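Jotbridge Laundry Room and Drying Room
Walk-round checklist with my comments
Hortensia Villalba, May 2022

I did this one in the morning with a torch, a flask of tea and the old sheet from last time, so where I say "same as before" I mean I've looked at it again and it's the same as before. Tick means fine, W means watch it, X means it wants doing before anyone uses the thing.

1. Way in and way out
Outer door opens freely from inside — tick. The closer still slams it, which is hard on the nerves but it does shut. W for the mat, which has curled at one corner again. I've turned it round so the curl is under the coat hooks and out of the way of feet, but that's a bodge and I'd like a new mat please!
Fire door to the corridor — tick. Somebody had it wedged with a box of powder when I came in. I took the box away and it's now on the high shelf if you're looking for it.

2. Washers
Hoses on all the machines, felt along the full length for bulges — tick.
Drip tray under the end machine — dry, tick.
Door seals — W on the middle one. There's a nick at the bottom you can get a fingernail into. It isn't leaking, I ran a rinse with my hand under it, but I've written it in the book.
Drum check — one hair grip and a very clean raffle ticket, number 2269. It's pinned to the board. I don't think you've won anything.
Feet level — tick, after I'd spent far too long on my knees with a spanner.

3. Dryers
Lint screens — X on the left-hand dryer when I arrived, tick when I left. It was like a felt slipper in there. I know I go on about this, but lint is the thing most likely to catch fire in this whole room, and cleaning the screen takes less time than finding your change. Every load, please, both dryers.
Vent pipe behind — pulled out and looked at, soft bend but no crushing, tick.
Outside flap — moves, no nest this year, tick. (I do check for nests first. We left it alone until July the year the wrens were in.)
Cool-down cycle — tick on both. Don't stop the machine halfway and leave a hot bundle sitting in the drum. If you must stop it, take the lot out and spread it.

4. Electrics
Sockets and switches, no scorching, no cracks — tick.
Test button on the cut-out by the door — pressed, tripped, reset, tick.
Iron lead — X. The outer sleeve has pulled back where it goes into the iron and you can see the coloured wires. I've cut the plug off so it can't be used and put the iron in the skip box. Skelbridge have a replacement in at 18 pounds and I've asked if we can just get on and buy it.
Extension lead — there shouldn't be one. There was one. It's in my cupboard, come and see me.

5. Water and heat
Hot tap at the sink, left running and measured at 60 after a minute — tick.
Stop tap turns — tick, stiff. I gave it a squirt.
Pipe lagging behind the sink — W, the tape's gone brittle again.

6. Folding tables and floor
Tables steady, no splinters, nothing sharp on the edges — tick. Ran a cloth over the lot and it came away clean, so thank you whoever did that.
Trip hazards — W, and it's the usual thing of long items trailing down to foot height off the ends. Trouser legs and dressing gown cords mostly. Pull them up on to the table while you sort and we'll all stay upright.
Floor drain — clear, tick.
Wet floor sign — present, one hinge gone, still stands if you're kind to it.

7. Powders and bottles
Lids on, labels facing out, nothing decanted into pop bottles — tick, and that's a big improvement.
Bleach on the low shelf — X. Moved it up. There are little ones in and out of here with their mums and it mustn't live down there.
Ranarano tablets — plenty, tick. The tub lid is meant to be hard to open, so don't leave it resting on top.

8. First aid box
Plasters, tick. Burn gel, in date, tick. Scissors missing again — W. They were Sepp's good ones too.

Left over for next time: seal on the middle washer, new mat, lagging tape, scissors. The iron I'm hoping to cross off well before then.
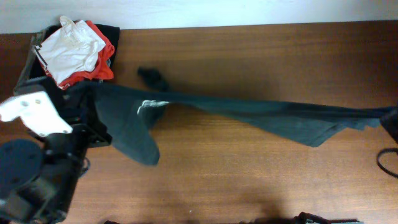
Page 20 of 78

If you spot something between checks, write it in the book by the sink, with the machine if it's a machine, and tell me as well. My writing's bad enough without having to guess at yours.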